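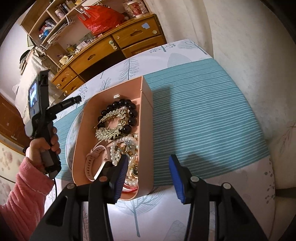
Figure 9.1 Two hand-held grippers at work over a box of jewelry on a bed.

Chapter 9
Chores: What Machines Can and Cannot Do Yet

14 comments | 70 shares

Most of the machines in a modern home do one thing. A dishwasher washes dishes, a dryer dries clothes, and a robot vacuum cleans a floor. Each of them works well because the job was changed to suit the machine. The dishes go into a rack. The clothes go into a drum. Before the vacuum runs, a person picks up the socks.

What is left over is the part of housework that was never changed. Somebody still has to load the rack, empty the drum, pick up the socks and put the small things back where they belong. These jobs take little strength and, for an adult, almost no thought. They have also proved very hard to hand over. The same is true in a small workshop, where a computer-controlled mill may cut a part to a fine tolerance and a person then lifts it out, wipes it, and drops it in the right bin.

This chapter asks how far that has changed. Chapter 8 dealt with robots in places built for them, such as welding lines and automated warehouses. We now turn to places built for people. The short answer is that some chores can be done by machine some of the time, and that the gap between "some of the time" and "every time" is where most of the work is going on.

9.1 What makes a chore hard

Look again at the box in Figure 9.1. It holds a bracelet of black beads, pearls, an ornate hair comb and watches, all piled together. Suppose the task is to take out the watch with the pale pink strap and lay it on the blanket. A child could do it. Consider what a machine would need.

First, it must find the watch. In a parts bin at a factory, every piece is the same, and the software can be given an exact model of it. A jewelry box is a mixture. One piece overlaps another, and the visible part of an object may be a small share of the whole. Shiny surfaces add to the trouble, as many depth cameras measure distance by light that comes back from the object, and a polished bead or a rhinestone sends that light off in the wrong direction.

Second, it must choose where to hold it. A strap made of silicone bends when squeezed. A watch case does not. A grip that is good on one is poor on the other, and the best grip may be blocked by the wall of the box.

Third, it must deal with whatever comes along. A string of pearls has no fixed shape, and strings that are piled together can catch on each other. Pull on one and you may lift three. A person feels the extra weight, stops, and gives a small shake. We return to that small shake in Section 9.4, since it turns out to involve touch, memory and planning all at once.

Fourth, it must know when the job is finished. This sounds trivial and is often where a system fails. Many early machines closed their fingers, moved to the target, and opened them, whether or not anything had been picked up.

Engineers sometimes group household objects by how they behave when handled. Rigid objects, such as a cup, keep their shape. Jointed objects, such as a drawer or a pair of scissors, move in fixed ways. Soft objects, such as a sheet, a cable or a necklace, can take on more shapes than anyone could list. Progress has been fastest with the first group and slowest with the last. Most rooms contain all three.

9.2 Learning from hands

For many years the usual method was to write the motion down. A programmer worked out each position of the arm and each opening of the fingers, and the robot repeated them. This is still the right method for a great many factory jobs. It fails in a bedroom, where nothing is in the same place two days running.

The newer method is to show the machine what to do, many times, and let a program find the pattern. There are several ways of showing. An operator may steer a real robot from a distance. A person may wear gloves that record the motion of the fingers. Or the person may hold a gripper like those in the figure and do the chore directly, while a camera on the tool records what it sees. The last method needs no robot in the room, so the recording can be made in ordinary homes with ordinary clutter.

Each method has a price. Steering a robot from a distance is slow, but every motion recorded is one the robot can certainly make. A person with a hand-held tool works much faster, and may twist or reach in a way that an arm bolted to a stand cannot copy. Two fingers are also fewer than five. People who try such a tool for the first time usually find that fastening a clasp, which they have done all their lives, has become close to impossible. That is a useful lesson about how much of the skill is in the hand.

9.3 Case study: the Koutsoukos trial

In August the kitchen and housewares firm Koutsoukos tested a two-armed machine, the Sunen, in its sample room. The room is where goods are unpacked, looked over, and put back on shelves. The Sunen was asked to do three jobs: move cups from a tray to a shelf, sort small hardware into bins, and fold dish towels.

The cups went well. In 300 attempts the machine placed all but nine of them, and most of the failures came from one style of cup with a very small handle. Sorting the hardware was less even. Separate pieces were handled reliably, but when chains or cords were mixed in, the machine often lifted several items together and put them all in the same bin.

The towels were the weakest result. The Sunen completed nearly 70 percent of the folds it began, and it took several minutes over a towel that a worker folded in a few seconds. The staff also refolded a number of the towels that had been scored as complete - the score counted a towel as folded if its corners fell within a marked square, and a customer looks at more than the corners.

The firm kept the machine for the cups. It did not keep it for the other two jobs.

A second supplier, Cluritz, has taken a different path with a single-armed machine for workshops. It handles one family of parts at a time and stops to call a worker when it is unsure. The worker clears the problem and the machine goes on. Judged as a robot that works alone, it does poorly. Judged by the hours of lifting and sorting it takes off a person's day, it does fairly well, and small shops have been willing to pay for that.

9.4 Reading a claim

Students will meet many reports of machines that can cook, clean or tidy. Before accepting one, find out how many attempts were made and how many are being shown. Check whether the objects and the room were new to the machine or were the ones it had practiced with. Look for the playback speed, and for a person just out of view with a controller. Ask also what the machine did after a mistake. A robot that drops a bracelet, sees that it has dropped it, and tries again is further along than one that has simply not dropped anything yet on video.

Key terms in this chapter: gripper, demonstration, soft object, grasp, recovery, success rate.

Before you read on

Choose a drawer or box at home that holds mixed small things. Take out one item using only your thumb and one finger, keeping the rest of your hand closed. Do this with several items and write down which ones gave you trouble and what you did about it. Then repeat the exercise wearing a thick glove. Keep your notes for Section 9.5, where they will be compared with the failure records from the Cendudeo workshop.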